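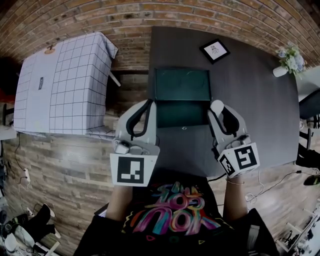
Both grippers up, green box open between them.

Step 3: Record the box task

Start every take with your hands in the same place. Move at half your normal speed and keep the markers uncovered. Check the cable on the right gripper before each go.

The Brotico guide says 19 takes will do. I doubt it. Shirley Bramwell recorded 89 at Grollthorpe and still threw plenty out. Delete any take where you fumbled, however short you are.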